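My Habit Project: Writing Down One Small Win a Night

So for my project I picked the smallest self-improvement thing I could find, which was writing down one win every night before bed. One line, no more. I got the idea from my roommate Laiba Warraich, who has kept a list like that since high school and is the calmest person on our floor (I am not).

My rule was that the line had to be written before 11 p.m. and it had to be something I did, so "nice weather" didn't count. I used Kubo, a free notes app, and set a reminder. I lasted 17 nights before I missed one. Then I missed four in a row, and I was pretty annoyed with myself!

I talked to Harvey Fraser from my section about it, who was doing cold showers for his project. He told me to quit trying to make up the missed days and just write tonight's line. That helped a lot more than the reminder did, and I went back to it and kept going all semester. By the end I had 111 lines, and typing them all up for the appendix took me a whole evening at the library in Borkham. 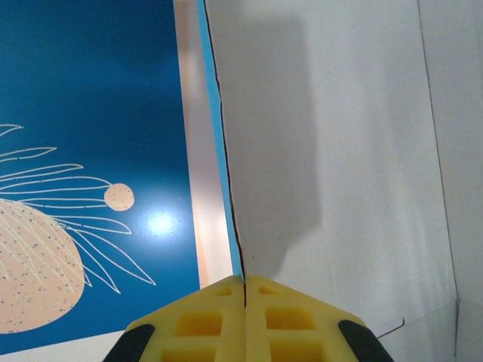 What surprised me was how boring most of them are. "Called the dentist." "Did not argue about the dishes." I expected big stuff, like grades or my time in the Kornness run, but those hardly show up at all. The boring ones are the ones I like rereading, though, especially the one from December that just says "got up." It was a rough week and I remember exactly how that morning felt.

Did it change my life? I don't know. I fall asleep faster, or at least I think so, but I never tracked my sleep before I started, so I can't prove it. If I did this over I would keep a sleep log for a couple of weeks first. I'd also use paper, because opening my phone at night usually meant I was still on it half an hour later.

I'm still writing the lines. Last night's was "finished the report," which was a little early, but I was close.

Recent projects
Thirty Days Without Snoozing
Saying No: What I Learned at My Weekend Job
Can Cold Showers Make You Braver?
My 200-Word Morning Journal
Learning to Ask for Help in Bilari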